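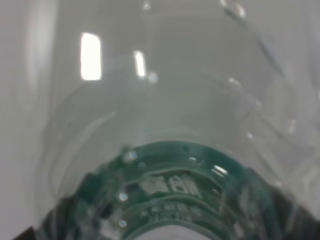

3 min read

Call for participants: drinking habits of people who work outdoors

Posted Friday, November 10, 2023

The Kollton Institute for Work and Health is looking for 53 adults to take part in a study on how much people drink during a working day outside. The study is named Medel. We would like to hear from gardeners, roofers, postal workers, farm workers, road crews and all others who spend most of their shift in the open air.

Why we do this study

Many employers give advice on drinking in summer, but in the cold months the subject is almost forgotten. In August we asked workers in the Kollton area to fill in a short form about their habits. Several of them wrote that in winter they drink only coffee in the morning and then nothing until they are at home. We want to understand better how the day is organized, when the breaks are, where the water is kept and what makes it difficult to drink.

Who can participate

You can apply if you are between 18 and 65 years old and you work outdoors for at least four hours on a normal working day. You must be able to read and write simple English, because the diary is only available in this language. It does not matter if you are employed or have your own business.

Please do not apply if you have a kidney or heart disease, if you are pregnant, or if a doctor has told you to limit how much you drink. If you take medicine every day, you can apply, but write this in your message and our study nurse will call you.

What you will do

The study takes 17 days. On the first day you come to our office on Maeng Street for a meeting of 50 minutes. We explain the diary, we measure your height and weight, and you sign the consent form. You also receive a one-liter bottle with marks on the side. You may use your own bottle if you prefer it, but then please bring it to the meeting so that we can measure how much it holds.

After this you write in the diary each working day. You note the time, the kind of drink and the amount. Tea, coffee, juice, soup and soft drinks are also counted, so please do not leave them out. On days off you do not have to write anything. We do not ask you to change your habits, and there is no right or wrong amount.

At the end you come back for a talk of half an hour. With your permission the talk is recorded on audio. The recording is deleted when it has been typed out.

Payment

Participants who return the diary and come to both meetings receive 100 dollars. Those who stop earlier receive 50 dollars if they have come to the first meeting. Bus tickets are paid back when you show the receipt. The bottle is yours to keep.

Your data

Your name is kept apart from your answers. Your employer will not be informed that you participate, also not when you have seen this call at your workplace. You can leave the study at any moment and you do not need to give a reason.

How to apply

Send us a message through the contact form with the word "Medel" in the subject line. Write your age, your kind of work, your usual working hours and a phone number. We call back in the evening, between 5 and 7, as we know that most of you cannot pick up the phone during the shift. Meetings can be planned on weekdays after work or on Saturday morning.

The office is on the second floor, above the Prusik climbing store. The elevator is at the back entrance.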